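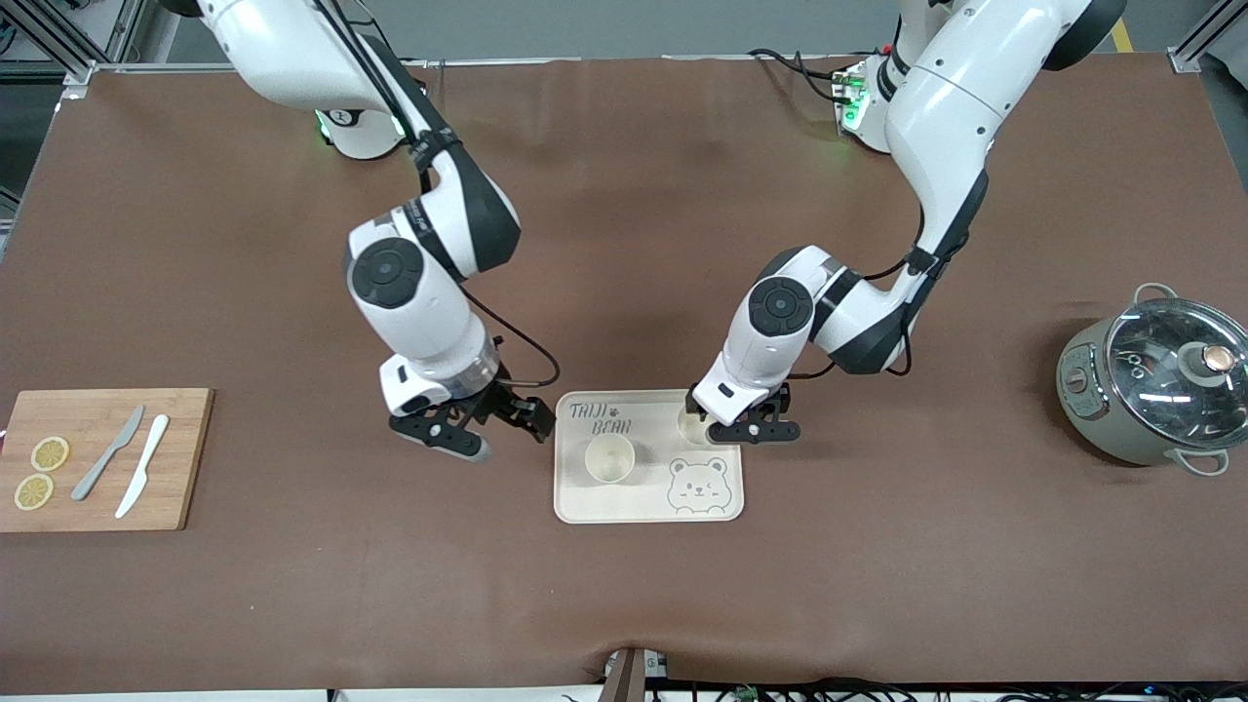
# Come build with us: open spots on the tea service project

We're looking for people to join a two-arm robot build at the Risden shared workshop! The job we've given ourselves is small and surprisingly hard: get two arms to set out and clear a tea tray the way a relaxed person would, cups, lemon, pot and all. We've been at it since January, mostly in the evenings, and the project has grown past what two people can do well.

The arms share one table with a brown mat. We call the pair Arik (a single name, because it's a single robot, and yes, we have argued over this). The tray is light wood with a bear drawn in the corner, and the cups are plain cream ones. Cups are what we're spending most of our time on right now. Picking one up from open table is pretty friendly work. Picking one up near the rim of a tray, with the wrist coming in low and the other arm wanting the same space, is where all the good problems live.

## Who we are

Zahira Chin looks after the software and keeps the logbook. Sutrisno Hutapea does the mounts, the wiring and anything that needs a drill. We both have day jobs that have nothing to do with robots, and we'd love to meet more people in the same boat.

## Who we'd like to meet

You don't need a degree or a portfolio. You do need patience, and you should like trying the same thing again with one setting changed. We have room for four people:

**Arm operator (two spots).** You'll guide the arms through a task by hand and with the controller, over and over, while we record the runs. A typical evening is 11 runs with a break in the middle. Good hands and a calm temper matter more than experience. If you play an instrument, knit, solder or decorate cakes, please write to us - those people pick it up fast.

**Fingertip and fixture maker (one spot).** Our grippers have two fingers each, and we want to try lots of different tip pads on them. You'd be cutting, casting or printing small parts, testing them on cups and knife handles, and keeping track of which ones slip. Sutrisno will show you the printer and the saw. Bring your own ideas, we're short on them!

**Cable and bench person (one spot).** There's a lot of black cable running along those arms and more of it in front of the table. It works, but we'd like it to work and also be easy to follow. If labeling, routing and strain relief make you happy, you will be very popular here.

## What an evening looks like

Doors open at 6:30. We go over the log from last time, check the joints and the emergency stop, and lay out the table. Then we run until 9:00 or so and write things up before we leave. The log is up to 242 runs, and Zahira reads every entry, including the grumpy ones.

Lemon day is everyone's favorite. The slices slide, they stick to things, and they never sit where the plan says. The arms don't do any cutting, and we don't plan to let them. Knives are handled by their handles, at slow speed, with everyone standing back behind the tape.

## What we ask

- One evening a week for 10 weeks. Two is great if you can manage it.
- A short safety session before you touch anything, even if you work with machines for a living.
- Closed shoes, hair tied back, no loose sleeves.
- You must be 16 or older. Under 18, bring a parent or guardian to the safety session.
- A line in the log every time you run something, good or bad.

## What you get

This is unpaid, and we want to be clear on that. You do get full workshop access while you're on the project (normally $108 for the same stretch), all materials covered, and your name on everything we put out. We share our code and our part files openly, and you're welcome to take any of it home for your own build. There's also tea, made by a person for now.

Once the cups are going well we'd like to move on to the pot. It has a domed glass lid with a knob on top, and Sutrisno is itching to see an arm lift it off and put it back. Whoever joins now will be part of working that out.

## How to sign up

Write a few lines on a card and drop it in the Tjoa box by the workshop entrance, or hand it to either of us at the bench. Tell us which spot you'd like, which evenings you're free, and one thing you've made or fixed with your hands. It can be tiny. A mended zipper counts.

Cards are due by 03/06/2021. We'll invite everyone who writes to come see a run before they decide, and the safety session will be held the week after that. If you use a wheelchair or need a seat at the controls, mention it on your card so we can set the bench height before you come.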